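Castis Set-up Guide
Section 4: Bringing recorded grasps into the planner

4.1 Before you start

This section covers the software side only: importing a set of hand-held gripper recordings, lining up the two hands in time, checking the tracking, labelling the grasps and handing the result to the planner. Mounting and charging are covered in Section 2. If you skipped Section 3 (clock set-up), go back and do it. Castis will let you carry on without it and will report no errors, and the results will be wrong in ways that take days to find.

You will need:

Castis installed and licensed on the workstation
The Jellico tracking add-on, same release as Castis
A finished recording session, copied in full to a local disk
Enough free space for a second copy of the session

Note: The import screen says that sessions can be read straight from a network folder. They can, in the sense that the progress bar moves. We have seen too many imports finish with missing stretches to recommend it.

4.2 Importing a session

1. Open Castis and choose Session, then Import.

2. Select the top folder of the session. Do not select the folders for the left and right hands one by one. Castis treats each as a separate session and there is no way to join them afterwards.

3. Under Devices, check that each gripper is given the correct side. The automatic guess is based on the order in which the devices were switched on, and it should be read as a guess.

4. Leave "Repair gaps on import" switched off. This option fills missing positions with a smooth curve. The curve looks very convincing in the viewer, and once it is written you cannot tell the made-up part from the measured part.

5. Press Import and wait for the summary.

6. Read the summary. A green tick beside a recording means that the file could be opened. It says nothing about what is in it.

Caution: Cancelling an import part way through leaves a half-written session that appears in the list with a normal name. Delete it before you try again.

4.3 Lining up the two hands

Each gripper keeps its own time. Castis lines them up by looking for the start tap, when the operator knocks the two grippers together. If there was no start tap, use the manual method in steps 4 to 6.

1. Open the session and go to Timing.

2. Press Find Tap. Two marks appear, one on each track.

3. Zoom in until single samples can be seen and compare the marks. They should sit on the same peak. If the recording began with a bump against furniture, the software may well have picked that instead. It will still show a high confidence score.

4. For the manual method, pick a moment when both grippers change direction sharply and set a mark on each track.

5. Repeat at a second moment near the end of the recording.

6. Compare the two offsets. If they differ, the clocks have drifted and a single shift will not put it right. Switch on Drift Correction and set both pairs of marks again.

Note: Earlier editions of this guide advised trusting any score above 79. We no longer give a figure. The score measures how sharp the peak is, and a sharp peak in the wrong place scores just as well.

4.4 Checking the tracking

The Jellico add-on works out where each gripper is from its camera picture and its motion sensor. It does this well in rooms with plenty of fixed detail and poorly in front of bare walls. Domestic recordings often contain both within a single reach, so check every session, including those from a room you have used before.

1. Open Tracking and turn on Show Points.

2. Play the recording at half speed. Watch where the points land. They should be spread over things that stay put: furniture edges, fittings, the rim of a container that does not move.

3. Look for points on the object being carried. Anything held in the fingers stays nearly still in the picture while the room moves past, and the tracker can take it for part of the world. The add-on has a setting called Ignore Held Object. Turn it on, and then check that it did something.

4. Look for points on the other gripper. With two hands working over the same container, the second gripper comes into view often and moves on its own. It is hard, well lit and full of corners, so the tracker likes it very much. Draw a mask over it if need be.

5. Compare the start and end positions for any recording where the gripper was put back in its stand. A difference here is your true tracking error. The error shown in the status bar is the software's opinion of itself.
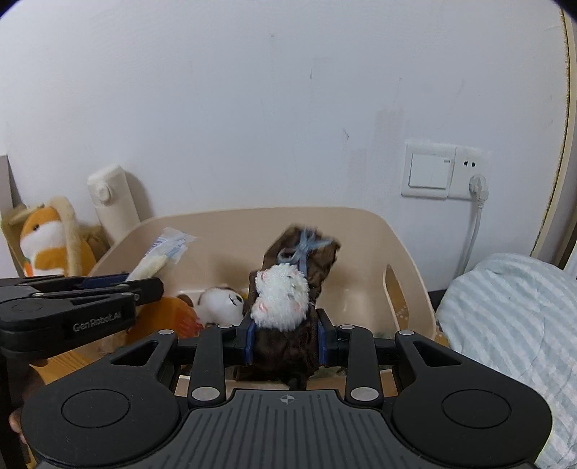
Soft goods deserve more suspicion at this stage than rigid ones. Cloth bags, plush toys and anything on a cord will change shape between one moment and the next, and none of the tools described here has a good model of that. What the tracker gives you is the path of the gripper. Where the far end of a limp object was is a separate question, and Castis does not answer it, whatever the object preview shows. The preview draws a fixed shape attached to the fingers. Turn it off if you find yourself believing it.

Clear packaging has its own trouble. Crinkled film throws back light that shifts as the camera moves, and points placed on it slide about. If a session includes wrapped items inside the container, raise the Point Lifetime setting to 20 so that short-lived points are dropped. This costs a little processing time and has no ill effects that we know of.

Caution: Do not use the Smooth Path button to hide a jump in the tracking. A jump is useful. It shows you where the tracker got lost, and once it has been smoothed over, the planner will take it as a movement that somebody meant to make.

4.5 Labelling the grasps

Castis suggests a label for each grasp: close, lift, carry, release. The suggestions come from finger width and hand speed alone. No picture is used, although the wording in the menu ("Smart Labels") might lead you to think otherwise.

1. Go to Labels and press Suggest.

2. Step through every suggested "close". Confirm that there is something between the fingers. Fingers that close on nothing and fingers that close on a thin piece of cloth can give the same width reading.

3. Set the object type by hand. Choose Rigid, Soft or Hanging. Use Hanging for any item with a loose part that swings below or trails behind the grip, such as a strap or a drawstring.

4. Mark failed grasps as Failed. Do not delete them. The planner can use them, and a set with no failures in it tells you more about the person who tidied it than about the task.

5. Where you cannot tell what happened, choose Unsure. This label is missing from the quick menu and has to be reached through More. We have asked for it to be moved.

Note: Two people labelling the same session will disagree about where "lift" begins. Agree on a rule, write it in the session notes and keep to it. Which rule you pick matters very little.

4.6 Handing over to the planner

The export format is shared with the Wuyts planner. Both sides call it a standard, and both sides have added fields that the other does not read.

1. Go to Session, then Export, and choose Planner Format.

2. Set the sample rate to 30. Higher rates are offered, but the planner thins the data back to 30 on loading, and its way of thinning can drop the exact sample in which the fingers close.

3. Tick Include Failed and Include Unsure. Both are off by default.

4. Export, then open the result in the planner's own viewer. Check it there and not in Castis. Castis shows you what it meant to write.

5. Confirm three things in the viewer: left and right are the correct way round, up is up, and finger width is in the unit you expect. If the fingers appear not to move at all, the width has been read in metres when millimetres were written.

Caution: Never send a newly exported set straight to a moving arm. Run it in simulation first, then at the lowest speed with a hand on the stop button. The planner's collision check knows about the table and the arm itself. It does not know about walls, cables, bedding or people unless you have entered them, and it will report a clear path through any of them.

4.7 If something looks wrong

The gripper path drifts slowly to one side
Usually too few fixed points. Return to 4.4 and look at where they land. Running the tracker again with the same settings will give you the same drift.

Both hands move well, but pass through each other
Check the timing first, then the device measurements file. If you are using Hamier finger extensions, the file supplied with them gives the length without the pads fitted. Measure yours with the pads on and enter the value yourself.

Every grasp is labelled "carry"
The finger width was not calibrated before recording. It can be fixed afterwards if the session contains one full opening and one full closing. Otherwise, record it again.

The quality report says "Excellent"
Carry out the checks in 4.4 anyway. The report is drawn up from the tick marks in 4.2 and the scores in 4.3, and you have already read what those are worth.

Continue to Section 5: Keeping and naming sessions.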